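Ticket: Cell 2 equipment request, quote on hold
Opened by: Senad Krasniqi
Assigned to: Jailson Trindade
Site: Dullcombe
Status: Waiting on vendor
Opened: Mar 23, 2018

Problem
The Szilágyi quote for the second arm cell came back 1,645 over what we put in the budget. Purchasing will not release the order until the gap is explained. I need to know which lines we can drop and which ones we can't.

Jailson – first reply
Went through the quote line by line. The arm and controller match the price we were given. The extra is in three places: a wider work table, a second gripper, and spare finger sets. The wider table was added by Szilágyi after they read our layout notes. I don't think we need it. I ran the layout again in the Ganlow simulator with the standard table and the arm on its wood block. 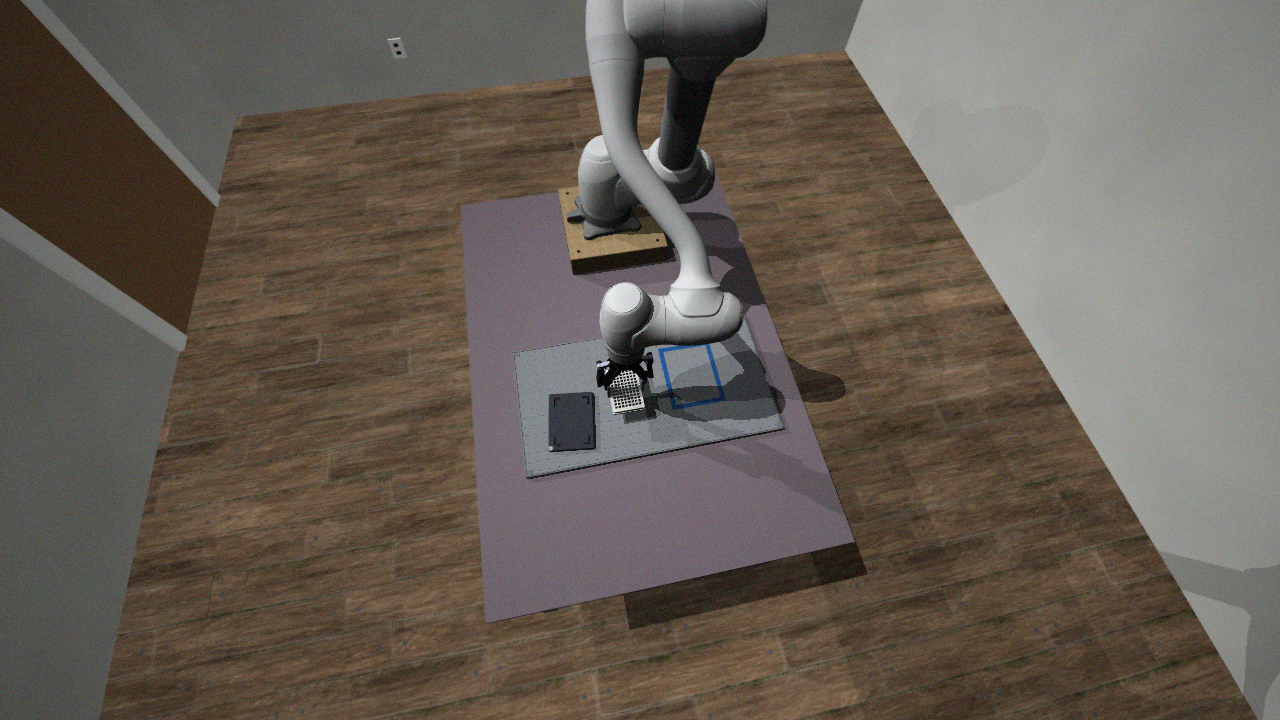 Layout check in Ganlow, standard table, gripper at the white rack.

The perforated board takes up most of the table width, but it fits, with a narrow strip left on either side. The tray is on the left of the board and the blue outline is on the right of the rack. The near part of the table is still open. I would keep that open for a second tray later.

Senad – reply
OK to drop the wide table. What about the gripper? Flornau bought one gripper per cell and they were down for seven days waiting on a repair.

Jailson – reply
Keep the second gripper. I would cut the finger sets from three to two. Also note the simulation only covers layout. It says nothing about mounting, so please leave the line for the steel base plate alone. The wood block is just what is in the model.

One more item. Shipping is quoted twice, once for the arm and once for the table. With the standard table it should all go on one pallet. I have asked them to fix it.

Senad – reply
Agreed. Sent the change list to Szilágyi and copied purchasing. If the new quote is still over, I will move the finger sets to the spares budget, which opens in April.

Next step: revised quote from Szilágyi. Leave ticket open until purchasing has the final number.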